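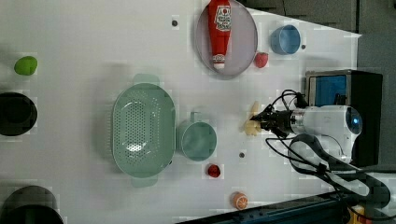 桌面操作示教数据采集 常见问题

适用范围:Plirkavach 项目,厨房用品与玩具食品桌面任务。内容由 Lok-yiu Chu 和 Hemi Halliday 维护。最后更新:2020年9月4日

一、任务与场景

什么算一条有效示教?

从机械臂离开起始位姿开始录制,到夹爪松开目标物并退回起始位姿为止。中间允许一次重抓,第二次重抓起该条标记为 retry,单独入库,不计入主集。单条时长上限为600个控制步,超出后录制程序自动截断并标记为 timeout。

每次摆放需要哪些物品?

物品按任务卡上的清单领取。一张卡通常包含容器类(盘、碗、滤篮、杯)和目标物类(玩具香蕉、草莓、橙片等),另加若干干扰物,例如番茄酱瓶。干扰物不参与指令,但必须在桌面上,缺失时该条作废。

物品的位置由谁决定?

由 Jelari 摆放脚本生成。脚本给出每件物品的中心坐标和朝向,操作员按投影网格放置,位置偏差不超过16毫米。杯把、瓶盖一类有方向的部位按脚本给出的角度摆,不要凭习惯统一朝一个方向。

物品可以超出俯视相机的视野吗?

干扰物可以部分超出。锅、平底锅等大件放在桌沿时经常只拍到一部分,属于正常分布,不需要挪回中间。目标物和目标容器在录制开始时必须完整可见。

机械臂或线缆遮挡了物品怎么办?

开始帧中目标物被完全遮挡的,重新回零后再录。运动过程中的遮挡保留,不做剔除。线缆进入俯视画面同样保留,但不得与夹爪或物品接触,发现接触时立即停止并重新固定线缆。

二、操作

抓取香蕉时应该从哪个方向接近?

没有规定方向。夹爪先移动到物品旁边或上方,短暂停顿后再下降。要求两指夹在弯曲段中部,避免夹两端。同一名操作员连续录制时应主动变换接近角度,否则策略会学到单一轨迹。

夹爪指尖较短,碰到桌面怎么处理?

轻微接触可以继续。力矩超过阈值时控制器会进入保护停机,该条自动丢弃。频繁触发说明高度标定有偏差,请联系 Tane Tipoki,不要自行修改偏移量。

失败的示教要不要删除?

不要删除。在录制界面选择“失败”并填写原因代码:滑落、错抓、碰撞、放置超界。失败样本用于训练成功判别器,数量长期不足。

三、标注

语言指令怎么写?

每条至少一句,动词开头,写明目标物和目标容器,例如“把香蕉放进浅蓝色的碗里”。同类物品多于一件时必须加颜色或位置限定。无法确定玩具水果的种类时写颜色和大小,如“红色小水果”,不要猜测名称。

“盘子左边”以哪个视角为准?

以俯视相机画面为准,不以操作员的站位为准。

标注由谁复核?

Kobina Gyamfi 负责抽查,每批抽取比例写在批次说明中。指令与轨迹不符的退回原标注人,只改文字,不改轨迹。

四、数据量与格式

目前有多少数据?

主集共332条,retry 集186条。两者不可混合统计。

为什么不直接用仿真补足?

Presix 仿真环境中的接触模型对带孔滤篮和薄边盘子的拟合较差,抓取边沿时的滑动与实机不一致。仿真数据目前只用于预训练视觉编码器,不进入动作头的训练。

存储格式是什么?

每条一个目录,包含俯视视频、关节状态、夹爪开度和指令文本。时间戳统一由控制主机写入,相机自带时间戳只作校验。两者相差超过一个控制周期的,上传时会被拒绝。

可以申请新增物品吗?

可以。填写物品申请表,附尺寸和重量,由 Rhys Goodwin 审批。下一轮物品更新在12月,在此之前物品清单冻结。

上传中断后需要重录吗?

不需要。重新运行上传命令即可续传,校验和不一致的文件会单独列出。本地副本在收到入库编号之前不得清除。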